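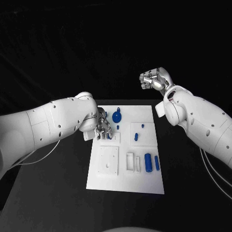
Search this site Enter keywords Go

Print this page | E-mail to a friend

The last bakery in Kirkance

By Zinash Woldegiorgis
2023-10-13

Evanthia Rallis lights the oven at the back of the shop before the rest of Hudska Street is awake. It holds 40 loaves at a time, and on most mornings she fills it twice. By the time the first bus comes down from Oei there is a short queue at the door, mainly people on their way to work and one or two who have walked their dogs further than they needed to.

Kirkance has 995 residents and used to have three bakeries. One closed when its owner retired and the building became flats. The other went after the bypass opened and the lorry drivers stopped coming through. Rallis took over the remaining shop nine years ago from the Zakeck family, whose name is still painted above the window. She has never changed it. A new sign would cost money, and people would go on calling it Zakeck's anyway.

The bread is plain. There is a white tin loaf, a brown one, a rye with caraway and a flat roll that the town eats with smoked fish. She tried sourdough for a while and sold enough of it to summer visitors, but in winter most of it came back as crumbs. The rye is made from a starter that came with the shop — it lives in a bucket under the stairs and is fed every evening.

Costs are the main worry. Flour went up sharply last year and the electricity bill went up more. In April she raised the price of a tin loaf for the first time in three years and put a note on the counter to say so. A few customers grumbled. Sales dropped for a fortnight and then recovered.

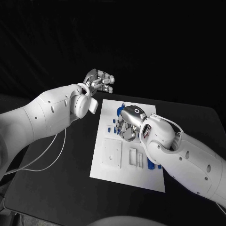 Could a town this size support a second bakery again?

Rallis doubts it. The bread trade here is enough for one family and a Saturday girl, and the supermarket at Oei takes the rest.

She has 16 months left on the lease and intends to renew. Her son has started doing the early shift twice a week, and he is better with the rolls than she is. The rye he still leaves to her.

Print this page | E-mail to a friend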